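연휴 끝나고 올라오는 길, 결국 다섯 시간 넘게 걸림

추석 끝물에 Gadon 해변 다녀왔다. 가는 건 좋았지. 문제는 오는 길. 점심 먹고 바로 출발하자고 그렇게 말했는데 Tamsin이 바다 한 번만 더 보자고 해서... 네 시에 출발. 톨게이트 앞에서 20분 동안 한 칸도 못 움직였다. 진짜로.

휴게소는 더 심함. 화장실 줄이 주차장까지. 호두과자 포기, 커피도 포기. 옆차 아저씨는 아예 내려서 체조하고 계심. 라디오에서는 계속 정체 정체 정체.
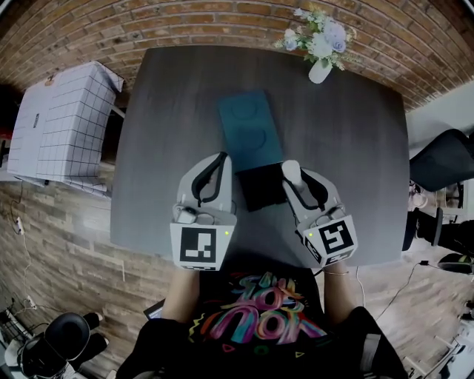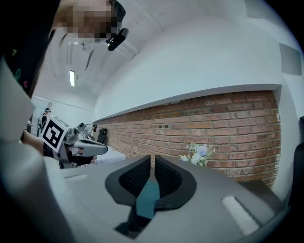
암튼 Escobedo 분기점 지나서 국도로 빠졌는데 이게 신의 한수인줄 알았더니 다들 같은 생각. 읍내 신호등 하나에 차가 끝도없이. 그래도 길가에서 옥수수 파는 할머니 만나서 3,000원어치 사먹음. 이번 여행에서 젤 맛있었다 ㅋㅋ

집에 오니 밤 열 시 다 됨. 모래 묻은 돗자리 아직 트렁크에 그대로. 빨래도 그대로.

담번엔 무조건 새벽 출발. 아님 하루 더 쉬고 오던가. Hollis네는 아침 여섯 시에 나와서 하나도 안 막혔다고 함. 부럽다. 숙소 이름 물어보신 분들 댓글에 적어놀게요, 주차는 좀 좁아요.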